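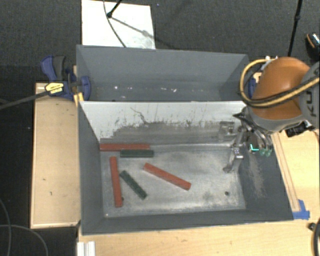 Test bin from the overhead camera, five blocks in the front compartment.

Bin picking: adaptive linkage gripper or plain parallel jaw?
Forum: End Effectors and Vision
Started May 2020

tormod_k
Comparing two grippers on the same arm and the same camera mount. First is the linkage type in the photo, with the green fingertips. Second is a Bavik parallel jaw with flat steel fingers. Parts are long rectangular blocks, red and dark green, dropped in at random. Controller is a Gondeo, grasp planner is our own.

1000 picks with each. The linkage gripper missed 310, the Bavik more than that, mostly on blocks lying against a wall. When a block is out in the open I see no difference worth reporting. Cycle time is the same within noise.

Before I order a second linkage unit: has anyone run both on long parts in a deep bin?

pallet_rat
A miss rate of 31% on rectangular blocks is a planner problem. I would not compare grippers at all until that is fixed. Are you scoring the wall as an obstacle or just clipping to the floor area?

tormod_k
Walls are modeled as planes with a 10 mm margin. The divider is sloped and the model has it sloped.

pallet_rat
Then look at the red one along the base of the rear wall, left end in the corner. With a 10 mm margin you have no legal finger position on the far side. The planner either rejects it or grabs the near edge and slips. Neither gripper gets credit or blame for that.

selvedge
Disagree in part. Linkage fingers swing as they close, so the tip height changes during the grasp. Near a floor that matters more than the margin. We had a Strobel unit that scraped until we added a Z correction tied to finger opening. After that the misses on flat parts dropped by half. Does your driver compensate?

tormod_k
No compensation. Z is fixed at the start of the close. I will try it.

mw_cell4
What is the depth camera doing on that floor? It is bare and silvery with rubbed patches, and there looks to be a reflection of the gripper on the divider. Our Sallby sensor returned ghost points on a surface like that. Matte gray paint took care of it.

selvedge
Paint wears off where the fingers touch. We used a rubber mat.

mw_cell4
A mat changes friction, and then the numbers no longer compare with his first 1000.

pallet_rat
He has to rerun them anyway.

tormod_k
Reran a short set with Z following the opening, margin down to 2 mm, floor untouched. Linkage gripper is better in the open area. Blocks against the rear wall are still bad. Dark green ones fail more than red, so I suspect depth dropout as well. The Bavik gets the same margin next, full set in July when the cell is free.

selvedge
Log the failures by color and by distance to the wall. Otherwise you will be arguing about fingertips again.

pallet_rat
And post the rejected grasps too, with the reason code. Attempts alone will hide the corner cases.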